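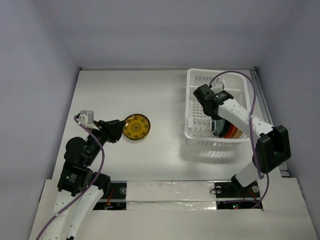 About the Braltness Lab

Braltness is a small research group that works on how two robot arms can learn one household job from people showing them how it goes. The job we have spent the most time on is putting dishes into a basket. We are part of the engineering school at Skultenetti College and share the second floor with the machine shop.

What we study

A dish lying flat on a table is hard for a two-finger gripper. The rim is low, the plate slides when it is pushed, and a glossy table gives the cameras a lot of reflections to deal with. Standing the same dish on edge in a basket is a second problem, and it changes as the basket fills up. The row already in there leaves less space and hides part of the slot the arm is aiming for.

Most of our work is on the step between those two. One arm starts with the plate, the other works over the basket, and somewhere along the way they have to agree on who has it. We call our method Traluvine. It is a training method, and it runs on ordinary arms with a small camera at each wrist.

How Traluvine works

An operator moves a pair of leader arms by hand and the table arms copy the motion. We record the joint positions and the camera video together. A usual training setup would take all of those recordings and learn both arms as one long motion. Traluvine first cuts each recording at the moments when a gripper closes or opens, and then trains on the pieces. A separate small model learns when to go from one piece to the next.

The cutting is automatic. We check it by hand on a sample of the recordings, and the usual mistake is a cut placed too early, when the operator closed the gripper and then opened it again to get a better hold. We kept those recordings in the training set. Taking them out made the arms worse at trying again after a missed grasp.

Results so far

The current model was trained on 1636 recordings. We tested it against a model trained on the same recordings without the cuts. Each one got 204 trials, with the start position of the plate changed every time and the basket partly filled before the trial began. A trial counts if the dish ends up standing in the basket and no other dish has been knocked over.

Traluvine finished 201 of its trials within the limit of 60 seconds. The three failures were all plates that started too close to the near edge of the table, where the left arm has little room to bend. The uncut model did well on the first grasp but often stalled at the handover, waiting with the plate held up.

These numbers are for one table, one kind of basket and plates of similar size. We have not tested bowls in the same way, and we do not expect the result to carry over without new recordings. Stacked plates are also still open.

Equipment

We have two tables, each with a pair of arms fixed along the front edge and plain walls on three sides. The walls keep people walking by out of the camera view. Both tables run the same software, so a recording made on one can be played back on the other after a short calibration.

The Prokopenko Fund pays for the arms and for student hours. The college pays for the space.

Working with us

Students can join for a semester as operators or on the software side. Operators get two weeks of practice before their recordings are used. No background in robotics is needed for that job, but steady hands help, and so does patience with repeated tasks. Applications for the fall open in April.

Other labs may use our recordings and the code that makes the cuts. Write to the lab office and tell us which arms you have, and we will send the matching version along with the notes on camera placement.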